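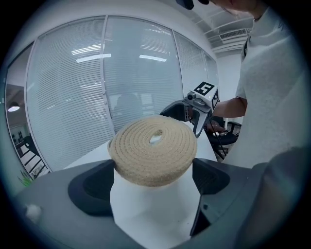
Coiled rope coasters are a good first project if you have never worked with cord, and a set can be finished in an afternoon. The method is the same whatever size you want: wind the cord around itself, fasten each round to the one before it, and stop when the disk is as wide as you need. The part that gives beginners the most trouble is the start. A first turn that is too loose leaves a gap at the middle, and you can see one in the beige disk in the photo, where the white underneath shows through. A small hole does no harm on a coaster. On a trivet or a candle mat you may want it tighter, and the steps for that are in the section on starting the coil.

What you need

Cotton or jute cord, 1/4 inch thick
Heavy sewing thread close to the color of the cord
A long needle with a large eye
Sharp scissors
Masking tape
A few clothespins
A thimble (jute is hard on the fingertips)

A 4-inch coaster in 1/4-inch cord takes a little over 4 feet. Cut 5 feet so you have some to trim. I use the Trodel natural cord, which comes on a spool. Any cord will work if it is round and doesn't flatten when you pinch it.

Before you cut

Wrap a piece of masking tape around the cord where you plan to cut, then cut through the middle of the tape. Both ends stay closed. Leave the tape on the outer end until the last step. On the inner end, peel it off just before you begin and dab the fibers with a little fabric glue. Let the glue dry.

Starting the coil

Thread the needle with a doubled length of thread and knot it. Push the needle through the cord 1/2 inch from the glued end and pull until the knot catches.

Bend the end over on itself as sharply as it will go. If the cord is stiff, dampen the first 2 inches and work it between your fingers for a minute. Hold the bend flat and take three stitches straight through both layers. Turn the piece a quarter turn and take two more, crossing the first ones. This is what closes the center. If there is still a gap, pull it shut with one stitch across the hole from side to side.

Building the rounds

Lay the cord against the center and stitch it down as you go. Each stitch goes in through the side of the new round and comes out through the side of the previous one, so the thread is hidden between them. Space the stitches 3/8 inch apart. Closer than that is a waste of thread on a coaster.

Keep the work flat on the table while you wind. If you hold it up in the air, the disk will start to cup. Cupping also comes from pulling the cord too hard. If the edges lift, take out the last round and lay it again with less tension. If the disk ripples at the rim, the cord is too slack.

Use a clothespin to hold the working end when you need to rethread.

Finishing

When the disk measures 4 inches, cut the cord at a long slant so it tapers over the last inch. Remove the tape, glue the fibers, and stitch the taper tightly against the round beside it. Knot the thread and bury the tail between two rounds.

Trim any loose fibers with scissors. Press the coaster under a heavy book overnight.

Care

Wipe with a damp cloth and dry flat. Don't soak jute, and don't put it in the dryer.

Pattern notes by Poonam Bhardwaj. The oval version is on the next page.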